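Re: [camala-users] wrist view vs. head view, is it worth the trouble?
4 February 2023

Hi all,

Sorry for the slow answer, I wanted to finish the second round of training before I opened my mouth. We've been doing the water dispenser task with the hand-held grippers, and I kept both views for every demo, so I can finally say something useful (I hope!). Gripper view first, then head view:
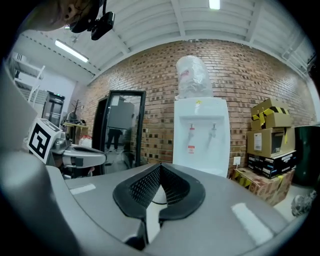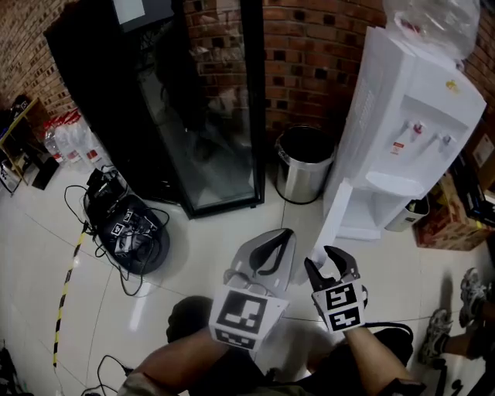 On to your question:

> We only have disk space for one stream. If you had to drop
> either the head camera or the gripper cameras, which one
> would you drop, and how much would it hurt?

I'd drop the head camera, and it hurts less than I expected. We trained on 434 demos with the Gaete code, same settings both times. Gripper views alone lost 4 points of success compared to using everything. Head view alone lost a lot more, mostly on the last bit before contact, where the hands and the gripper body get in the way of the thing you're trying to reach.

One big warning though: we still used the head video to work out where the two grippers were relative to each other. If you throw it out before that step you're stuck with whatever the gripper tracking gives you, and ours drifts. So run the tag detection first, save the poses, and then delete the video. The tags are cheap to find, 9 frames a second is plenty for us.

I also tried the Plistska trick of shrinking the head video way down and keeping it just for context. It trains fine, but I only ran 2 seeds and they disagree, so don't quote me on that one!

Has anybody on the Sirkau side tried this with a longer task? I'd love to compare before our July runs. I can share the config files, just write to me off list.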